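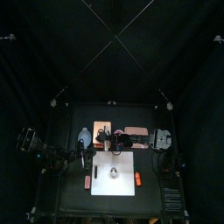 Speaker notes - Stage blackout drapes: specifying, hanging, inspecting

2 comments | 18 shares

Slide 1. Scope is soft masking in small halls. Hard flats and projection screens are left out. Questions at the end.

Slide 2. Fabric weight. The Grenness hall uses 300 gram cloth on the side walls. Lighter cloth moves when the doors open and lets work light through at the seams. Pause for the sample to go round.

Slide 3. Fullness. Flat cloth shows every join. Gathered cloth hides joins but takes more fabric - the Pernmont order came to 544 yards after a revised drawing. State the fullness on the drawing, next to the finished width.

Slide 4. Fire treatment. Treated cloth loses its rating after washing. Log the wash, retest, relabel. Keep the certificate with the drape, in the bag.

Slide 5. Cost. Jokero paid nearly $1,716 for rehemming alone. The drops had been measured to the floor with no allowance for stretch. Let cloth hang for two nights before marking the hem.

Slide 6. Storage. Fold face in, label the outer corner, keep off concrete. Amadi rolls its velour on tubes - fewer creases, more shelf space needed.

Slide 7. Inspection sheet. Check ties, webbing, chain pocket, label. Leave this slide up during questions.

Share this 18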